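Chapter 8
Small Parts, Big Fingers: Working with a Tool Roll

In this chapter you will
- plan a two-arm task on paper before you touch the controls
- choose a grip for thin, flexible and very small objects
- give each arm its own job so the two don't collide
- keep a run log that another team can read

Key words: parallel gripper, wrist camera, approach, handoff, grip force, reset

Up to now your team has picked up things that like being picked up. Foam blocks, paper cups and the wooden cubes from Chapter 3 all have flat sides, they weigh next to nothing, and if you grab one a little crooked it forgives you. Now we get to the fun stuff! A tool roll is full of slim metal pieces that sit close together in pockets or loops, and the roll itself is soft, so it shifts when you pull on it. Students who sailed through the cube challenge often need a whole afternoon to get one piece out cleanly, and they walk out grinning when they do.

The project we follow here comes from the Womholm Robotics Club, where Noeline Stubbs has coached student teams since the club met in a converted art room. Her team entered the small parts event at the Plutulell Student Challenge in December 2018. The rules were short. Each team got a table, two arms, a roll of tools and 200 seconds. Points were given for every piece removed and set down without being dropped, and 8 points came off if the arms touched each other. Samuele Testa, the team's driver that year, wrote in his log: "We spent the first week being fast. Then we spent the rest of the season being slow, and our score went up."

Slow is a good place for you to start, too. Before each run, the club talked through three questions. Which arm moves first? Where will the other arm wait? What will the camera at the wrist be able to see once the fingers are close to the tool? Look for answers to these in the pictures before you read on.
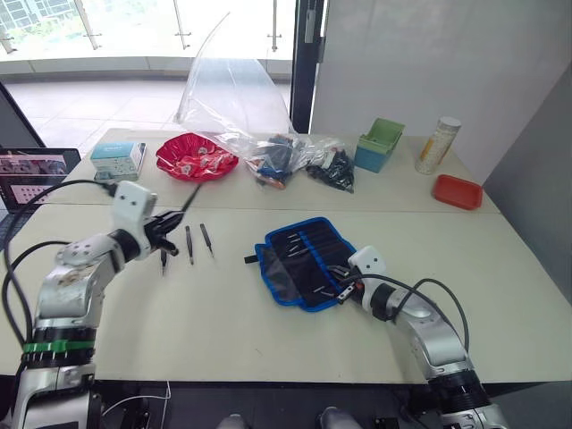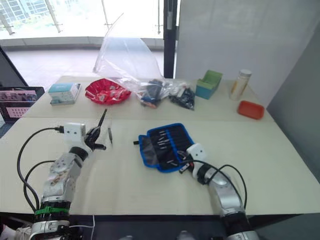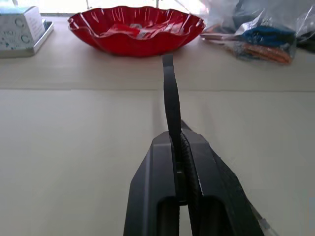

Figure 8.1 Two arms and a tool roll. First picture: the right gripper at the lower right corner of the roll, with tweezers on the table near the left gripper. Second: the left gripper holds a thin black tool while the right one reaches into the roll. Third: a black strap between the fingers, seen from the gripper.

Notice how different the table looks from down at the gripper. From above, you can plan a path across the whole workspace and keep an eye on both arms. From the gripper, you lose most of the table, but you gain a close look at what's between the fingers, and that is the view you want for the last little bit of the approach. Good drivers switch back and forth all the time. If your team has two people, try letting one watch each view and talk to the other out loud. It feels silly for five minutes and then it's terrific.

Thin things raise a second question, and it's a great one to argue over: how hard should you squeeze? A metal bit can take a firm grip, but it is round and may roll or tip as the fingers close. A strap won't roll at all. It bends, though, so the end you care about may not be where you expect when the arm moves. You'll test both in Section 8.2, and we think you'll be surprised by which one your team finds harder.

Warm-up: Be the Gripper
You need a partner, a pencil case and two clothespins.
1. Take one clothespin in each hand. From now on your fingers may touch nothing else.
2. Unzip the pencil case and take out one pencil.
3. Pass the pencil from the left clothespin to the right one, then lay it on the desk.
4. Swap with your partner and do it again with a rubber band.
5. Write down each point where you had to stop and change your grip.

Save your notes. The spots where you stopped will become the steps of your first program in Section 8.1, and you'll come back to them when we add the handoff in Section 8.3.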